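About Us

Hi, I'm Dexter Enriquez, and I run Altik. If you've landed on this page you probably want to know who we are before you send us your numbers, and I'd want to know that too, so let me back up a bit.

Altik helps very small companies get ready to ask for money. Mostly first-time founders, mostly people with a product and a few paying customers and a spreadsheet that scares them. We work out what they need to raise, who might give it to them, and what those people are going to ask in the second meeting (the first meeting is easy, everybody is nice in the first meeting!).

I started doing this after my own company, Plidico, ran out of cash. Plidico made scheduling software for dental offices and I still think it was pretty good. We had customers, we had a waiting list, and I had pitched it to anyone who would sit still. What I didn't have was a clear answer to how long the money would last, so when a lender finally asked me, I guessed. I guessed badly. We closed that May and I spent the summer helping a friend with her loan application because I needed something to do, and she got the loan, and she told somebody at her gym, and by fall I had a real client list and no name for the business.

The name came later and it doesn't mean anything. It was short and the web address was cheap.

How we work

There are 2 of us full time, me and Takeda, who handles the financial models and is much more patient than I am. Everyone calls him by his last name, including his clients, so you may as well start now. I do the story side: the deck, the practice sessions, the introductions, the emails you've been putting off. You'll talk to both of us every week while we're working together. We don't hand you to a junior person, partly on principle and partly because we don't have one.

Most projects start with the cash review, a flat $199. You send us your bank statements and whatever you're using for books, and we send back a plain-English write-up of where you stand and what we'd fix first. Plenty of people stop right there and that's fine with us. If you'd like to keep going, we set a monthly fee up front and put it in writing, and you can quit at the end of any month. We don't take a cut of what you raise and we don't take shares. I've been on the other side of that deal and I didn't love it.

We also run a pitch night called Brumcombe. It's named after the street we held the first one on, in the back of a print shop with a projector that kept turning itself off. Five founders get eight minutes each and then the room asks questions, and the room can be tough! It's lenders, a few angel investors, other founders, somebody's dad. We've kept it free to attend since the beginning. The mailing list just went past 400 people, which still surprises me when I hit send.

The next Brumcombe is Fri 15 August, doors at six. If you want to pitch, write to us with a paragraph on what you sell and who's buying it. Please don't send the full deck yet, I'll only read it at midnight and write you a very long email.

Who we're a good fit for
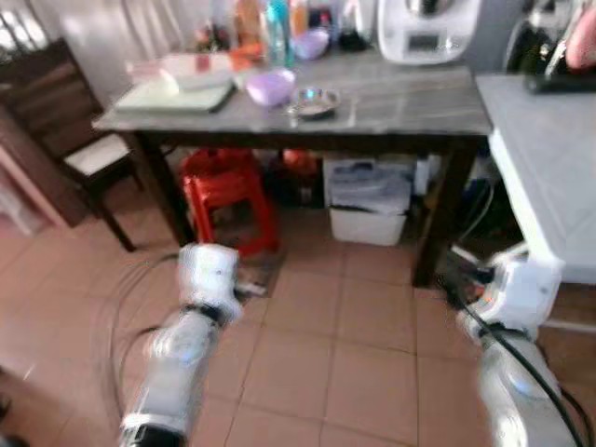
We do our best work with companies that already have some sales, even tiny ones. Bakeries moving into wholesale, repair shops opening a second location, software people, a woman who makes saddle bags and is wonderful on the phone. If you're still at the idea stage, come to Brumcombe, eat the snacks, meet people, and call us when someone has paid you for something. I'd feel bad charging you before that.

We're probably wrong for you if you need the money by next Tuesday. A bank takes its time and investors take longer, and I can't speed up either of them (I've tried, with muffins). We also don't do taxes. Takeda knows a couple of good accountants and will pass along their names if you ask.

Getting in touch

The contact form goes to my inbox and I usually answer the same day, unless it's a pitch night. Tell me what your company does, how long you've been at it, and what's worrying you most about the money. No need to make it sound good. Half the emails I get begin with an apology for the state of the books, and Takeda has a soft spot for those. We'll set up a half-hour call, no charge, and after that you can decide about the cash review.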